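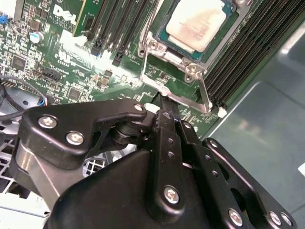
The Mägi catalog runs on one host computer, which holds the item records and answers searches from the reading room desks. Set up the host before you install anything at the desks. Any desktop or server with 50 GB of free disk space will do for a collection of up to 4,000 items. We have used Dell machines as hosts, and a board like the one here, with its processor already seated in the socket, needs no work inside the case for Mägi.

4.1 Placing the host

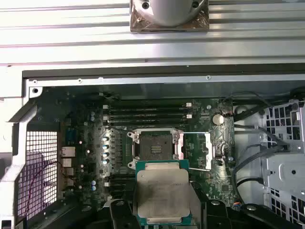 Pick a room that stays locked outside opening hours and is within reach of a network outlet. The Grisside branch uses a back office; Trallilmont uses the stock room. Do not stand the host on carpet or push it against a radiator. If you have the cover off before you move it, keep paper clips and staples well away, as the sheet metal of a chassis can have small round holes along it that loose bits will drop through.

Caution: Shut down the host and unplug it before moving it.

4.2 Loading the records

1. Log in to the host with the administrator account.
2. Copy your export file to the Incoming folder.
3. Open Mägi Setup and choose Load Records.
4. Select the export file and click Start. A file of 2,000 records takes almost 44 minutes.
5. When the count appears, compare it with the total in your old catalog.

Note: Records with no shelf mark go to the Held list. They can't be searched until a shelf mark is added.

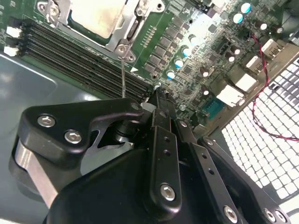

Figure 4-2. Green server motherboard, cover off.

4.3 Nightly backup

Backups start at 11:30 p.m. unless you change the time under Setup > Schedule. Use an external drive kept for this purpose only. At Marncombe the drive is swapped every Thursday and the spare goes home with the branch manager, Ojārs Siliņa.

Caution: Do not remove the drive while the backup light in Mägi Setup is amber.

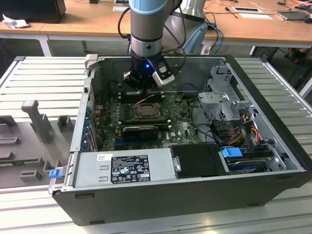
4.4 Connecting the desks

1. Write down the host name shown on the Setup home page.
2. At each desk, open Mägi Desk and enter the host name.
3. Search for a title you know is in the collection.
4. If no results come back, check the network cable and repeat step 2.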